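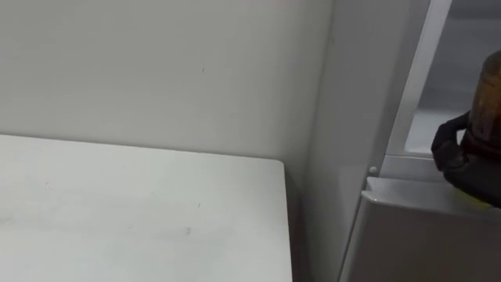

Harkitz Fridge Room: What We Bought, What We Borrowed and What Comes Next

Lots of you have asked how we kitted out the fridge room and what it cost us to get going, so this page puts it all in one place. We had such a good time planning this one! It began in May as a list on the back of a delivery note and grew into a proper spreadsheet with 80 lines, half of them cables. The notes come from me (Zane) and Arūnas, with corrections from Kristaps, who did the ordering and remembers every price.

Starting with the job

Our first task for the humanoid was a simple one to say out loud: open the fridge, take a bottle out, put it on the desk, close the fridge. Everything on the buying list had to earn its place against that sentence. It saved us from a very tempting motorised turntable (sorry, Arūnas) and from a second wrist for the left arm, lovely as it was.

If you're planning something similar, write your task down before you open a single catalogue. We did ours in the wrong order the first time and ended up with quotes for three things we couldn't use.

The room itself

We looked at renting a bigger unit and decided to stay put. A corner of a normal room suits home tasks very well, and the tight turn between desk and fridge is the sort of thing a robot will meet in a real flat. Elīna marked the footprint on the floor with masking tape and then walked through the whole task herself, elbows out, while Kristaps shouted when she crossed a line. Best afternoon of the project. It cost us one roll of tape and changed the position of the fridge twice.

Measure with the fridge door open, by the way. Then measure again with a person standing behind the robot, and leave space for the cables too. They need more floor than you'd think.

Furniture and appliances

This is where the budget stretches furthest. Go for ordinary household things and skip the lab catalogue. We gave ourselves a limit of £1,000 for everything that wasn't robot, meaning the fridge, the desk, lamps, storage and delivery, and we stayed under it with enough left for a decent lunch.

A few things we'd look for again:

A fridge with a proper bar handle. Flush grips look smart in the showroom and are miserable for a robot hand.

A desk with a matt top. Glossy ones throw light back at the cameras and you lose a day to it.

Bottles with screw caps, bought by the case. They get dropped, and they roll.
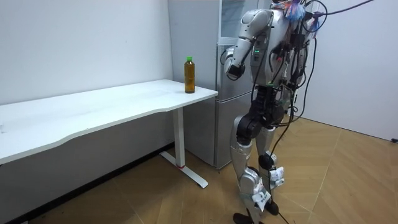 Ask about the door seal as well. Nizar went round a second-hand appliance shop with a luggage scale hooked over the handles, and the difference between one fridge and the next was huge. The chap behind the counter got quite into it by the end and was pulling models out from the back for us to try.

Cables, power and small parts

Our first budget had a single line that said "cables, misc". Please don't do this! By the time we had data, power, spares and the right connectors, there were 17 separate orders, and the postage alone made Kristaps go quiet. The next version has every cable on its own line with a length next to it, and we add a metre to each.

Jõgi made up the longer power leads for us and labelled both ends, a small thing that has made us very happy. For connectors and fixings we used Sultell, mainly for the next-day delivery.

Keep a shelf of paper labels and a good pen near the robot, too. Cheapest item on the whole sheet and we reach for it constantly.

Lease or buy?

We leased. Zadero offered a yearly agreement with servicing included, and for a first humanoid that felt right to all of us. Buying outright works out cheaper if you're sure you'll run the same machine for several years, and we weren't sure of anything in May. Ask what servicing covers before you sign: hands are often priced separately, and hands are what wear out.

Put the people's time in the budget as well. We logged 167 hours between us on setting up, from clearing the room to the first session, and not one of those hours was in the original plan. Arūnas has now added a column for it, in orange, so we can't miss it.

On the list for next year

A second fridge with the hinge on the other side (Elīna's top request).
Spare fingers, ordered before we need them.
A softer floor covering to roll out for the riskier sessions.
A low cupboard, so we can try bending and reaching.
An overhead rail to carry the cables, if the ceiling survey comes back well.

The spreadsheet is free to copy, with our prices left in. Write to Nizar through the contact form and he'll send it over, and do tell us what you're building. We'd love to see your rooms!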